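Chapter 6
Closing the Hand: Grasping Small Things From a Table

In the chapters before, your club built a tool that opens and closes when you ask it. You measured the travel of the fingers and you learned to hold the tool steady over a table. Now we come to the part for which most students joined the club in the first place. We will pick things up.

It sounds easy. A small child can take a key from a table without thinking. But when the club in Hidstead tried it for the first time, in August, they spent a whole afternoon with one soft object and went home with more questions than answers. Their notebook from this afternoon is the base of this chapter, and I have kept their mistakes in it, since you will probably make the same ones.

What you should be able to do after this chapter

You should be able to look at an object and say where the two fingers should touch it. You should be able to explain why a soft object behaves in a different way from a hard one. You should know how to write a grasp log which another student can read and repeat. And you should have your first 200 recorded attempts ready for Chapter 7, where we use them to teach the arm.

6.1 The line between the fingers

Take any gripper with two fingers and open it. Imagine a straight line that goes from the middle of one pad to the middle of the other pad. We call it the closing line. Everything the gripper can do, it does along this line. If the object lies on the line, the pads will meet it. If the object lies beside the line, the pads will miss it or push it away with one corner.

Beginners usually look at the object. Please try to look at the line. Move the tool until the line goes through the part of the object you want to hold, and only then think about height and angle.

There is a second thing to notice. The object does not need to be exactly in the middle between the pads. If it is closer to one of them, this pad will touch first and push the object along until the other pad arrives. With a wooden block on a smooth table this is no problem. With a heavy object, or with something that rolls, the first touch can spoil the grasp. In the Brositz exercises at the end of the chapter you will test this with a ball, a block and a bag of rice.

6.2 A soft object with hard parts

The Hidstead students chose a key pouch for their first serious object. It was a good choice, although they did not know it at the time. A pouch has a soft body, but it also has metal parts, and these two kinds of material answer to the pads very differently. The body gives way under pressure and spreads the force over the whole pad. A ring or a hook gives almost nothing, and the pad touches it only in one or two small points.

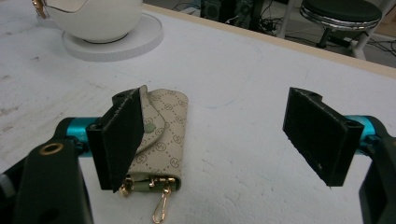 Fig. 6.1 Pouch between the open fingers, nearer to the left pad. Note the gold hook on the table at the lower end.

Find the closing line in the figure before you read further. Then ask yourself what the left pad would touch if the fingers closed without any other movement. Part of the metal is partly hidden behind the lower end of this pad, so from this view alone you cannot be fully sure. This is a usual difficulty when the view comes from the tool itself: the fingers hide exactly the place which interests you most. A small turn of the wrist often helps.

The club discussed three possible grasps. The first is across the body of the pouch, from side to side. The second is across the folded flap, where there is more than one layer and the material is perhaps stiffer. The third is on the hook alone. Most students like the third one because it looks clever, but a hook that can swivel will turn when you lift it, and the heavy part then swings below. For a first attempt choose the body.

6.3 How hard to squeeze

A common mistake is to squeeze with all the force the tool has. The students thought that a stronger grip must be a safer grip. With soft things it is not always so. If the pads press too low or at a bad angle, the material bulges upward and slides out – like a wet piece of soap from the hand.

The rule we teach is to close until both pads touch, wait for a moment, and then close a little more. After this, lift by the width of one finger and stop. If the object stays, continue. If it slips, put it down, open, and write in the log what you saw. Do not try to save a bad grasp by squeezing harder in the air. You will learn nothing from it, and the record will be useless for training later.

6.4 Preparing the table

A white table is good for this work because most objects stand out against it. Scratches and pen marks do not matter much, and a table from a normal classroom will have many of them. Other objects may stay on the table if they are far enough from the closing line. In fact we ask you to leave one or two there. If your arm learns only with a perfectly clean table, it may become confused on the first day when someone forgets a cup.

Cables on the floor are a different matter. Keep them away from the place where the person with the tool stands and walks.

6.5 The grasp log

Work in groups of 2. One student holds the tool and the other writes. Change roles after every ten attempts, because the hand gets tired before the head notices it. For each attempt write down the object, how it was lying, the place where the pads touched, and the result. Use only three words for the result: held, slipped, missed. The club in Jitatcombe used eleven different words in their first log and later could not compare anything.

Save your log in the Rind folder under the name of your group. Fill in the line for an attempt before you begin the next one.

Exercise 6.A. Lay a soft pouch or a pencil case on the table and grasp it across the body, then across one end. Do ten attempts of each and compare the results.

Exercise 6.B. Repeat 6.A, but start each time with the object close to one pad. Describe which pad touches first and what the object does then.

Reader comments (4)

techroom_b
We did 6.B with a pencil case full of pens and it turned sideways nearly every time. Is this normal or are our pads too smooth?

Author
It is quite normal when the weight is at one end. Try to grasp nearer to the heavy end. Clean the pads also, dust makes them slippery.

mosslane
The ball in the Brositz exercises is too big for our gripper. We used a table tennis ball and it worked fine.

second_year_club
Could the grasp log be printed as a blank page in the next edition? My students copy it by hand and always forget one column.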